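인쇄하기 | 이메일로 보내기
최종 업데이트: 11월
검색어를 입력하세요 검색

4. 장비 구매 계획과 예산 배분

4.1 로봇 팔보다 먼저 사야 하는 것들

조작 학습용 장비 예산을 짜 본 연구실이라면 대체로 비슷한 순서를 밟는다. 먼저 로봇 팔의 견적을 받고, 놀라고, 한 등급 아래 모델의 견적을 다시 받는다. 본 연구진도 이 전통을 충실히 따랐다. 두 차례의 견적이 오가는 동안 정작 시연 데이터를 모을 손잡이형 그리퍼는 예산표의 '기타 소모품' 칸에 들어 있었고, 그 칸에는 멀티탭과 청소용 물티슈도 함께 적혀 있었다.

본 절에서는 Plonar 과제의 1차 연도 구매 계획을 사례로 삼아, 손잡이형 그리퍼의 수량과 교체 부품, 작업 환경에 드는 비용을 어떻게 나누었는지 기술한다. 과제에서 수집한 시연은 모두 1,019건이며, 대상 작업은 탁자 위의 작은 병을 두 손가락 사이에 두고 다루는 것이다. 시연에 쓰인 병은 뚜껑이 달린 작은 투명 플라스틱 병이고, 주변에는 2단 선반과 음료 캔, 컵처럼 어느 휴게실에나 있을 법한 물건이 놓인다. 이런 물건은 단가가 낮아 심사에서 질문을 받지 않는다. 영수증을 정리하는 데 드는 시간은 로봇 팔의 경우보다 길었다.

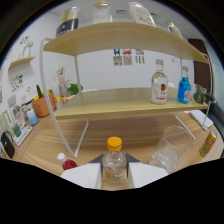 Hosseinzadeh는 초안을 읽고 손가락 부품의 예비 수량이 지나치게 적다고 지적하면서, 본체를 한 대 줄이더라도 손가락을 넉넉히 사 두는 편이 일정에는 훨씬 안전하다는 의견을 보내 왔다. 부품 하나를 기다리며 본체 전부가 서랍에 누워 있는 기간도 감가상각에는 꼬박꼬박 포함된다는 말도 덧붙였다. 반박할 근거를 찾지 못해 계획을 수정하였다.

수정된 계획에서는 손잡이형 그리퍼 본체를 2대로 줄이고, 교체용 손가락을 17쌍 확보하였다. 본체가 줄어든 만큼 동시에 작업할 수 있는 인원도 줄었으나, 애초에 탁자 하나에 두 사람 넘게 둘러서면 서로의 팔꿈치를 학습 데이터에 제공하게 된다. 공급처로는 Kosach와 Jambridge를 비교하였다. Kosach는 단가가 낮은 대신 최소 주문 수량이 50쌍이었다. Jambridge는 낱개 주문을 받았지만 배송비가 부품값을 따라잡을 기세였다. 결국 Jambridge를 택하되 한 번에 몰아서 주문하였으며, 이 결정으로 절약한 금액은 이후 통관 서류를 다시 제출하는 과정에서 대부분 인건비로 환원되었다.

4.2 작업 대상물의 예산 처리

대상물 비용은 별도 항목으로 분리할 것을 권한다. 작은 병은 뚜껑 색이 다른 것을 함께 갖추어야 하는데, 이를 사무용품비로 청구하면 왜 같은 병을 색깔별로 사느냐는 문의가 온다. 실험재료비로 청구하면 왜 실험재료를 생활용품점에서 사느냐는 문의가 온다. 본 과제에서는 후자를 택하였다. 답변서가 한 문단 짧았다.
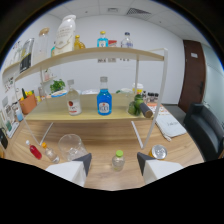 그림 2. 초록색 뚜껑의 소형 투명 병과 두 손가락. 뒤쪽은 2단 선반.

선반과 가구는 기존 비품을 그대로 쓰는 것으로 잡아 구매 목록에서 제외하였다. 다만 기존 비품에도 자산 번호가 있고 자산 번호에는 담당 부서가 있으므로, 자리를 옮길 계획이라면 이동 신청에 걸리는 기간을 수집 일정에 미리 넣어 두어야 한다. 2차 연도에는 손가락 부품의 재주문 시점을 재고량 기준으로 정하고, 로봇 팔의 견적은 그다음에 다시 받기로 하였다.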